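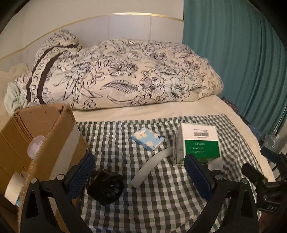

*Figure 3. Bed with a printed duvet, a checked cloth and small items, including a tissue packet and a white box.*

## Bed clearing and bed making: what the system can do

The Skerwood arm can do part of this chore. It picks up small, firm items from a bed and puts them in a bin. It can't yet make a bed from start to finish. Plan on a person doing the last part.

| Task | Status |
|---|---|
| Pick up boxes and packets | Supported |
| Pick up clear cups | Trial only |
| Pull a flat cloth toward the arm | Trial only |
| Spread or fold a duvet | Not supported |

### Before you start

1. Lock the wheels on the base.
2. Tie back any curtain that hangs beside the bed.
3. Place the bin on the floor to the left of the base.
4. Check that both finger pads are clean. Wipe them with a damp cloth and let them dry.

**Caution:** Remove glass, blades and anything that can spill. The arm does not know what is inside a box.

### Clearing the bed

1. On the control panel, select **Chores > Bed > Clear**.
2. Wait for the outline of each item to appear on the panel.
3. Tap any item you want left where it is. The outline turns gray.
4. Press **Start** and stand back.
5. If the arm misses the same item 3 times, it stops and beeps. Move the item by hand and press **Resume**.

**Note:** Bunched bedding is the usual cause of a miss. The arm may take a fold of fabric for an edge it can hold, or fail to see a thin item lying on a pattern. Soft packets also slip if they are gripped near the end.

**Note:** Do not set the grip force above 700 for tissue packets or light cardboard. The factory setting is fine for most homes.

### Results so far

In the Tumside home trial, finished in October, the arm made 1,704 picks from beds and sofas. Boxes gave little trouble. Duvets were dropped from the test plan early – the arm could grab a corner but had no good way to find the other ones.

Reto Imhof's team at Wadutmont is working on a two-arm version. Until it is released, leave **Make bed (beta)** switched off.

### After use

Press **Park**, then check the pads for lint. Replace them after 1,000 picks, or sooner if the mesh looks worn.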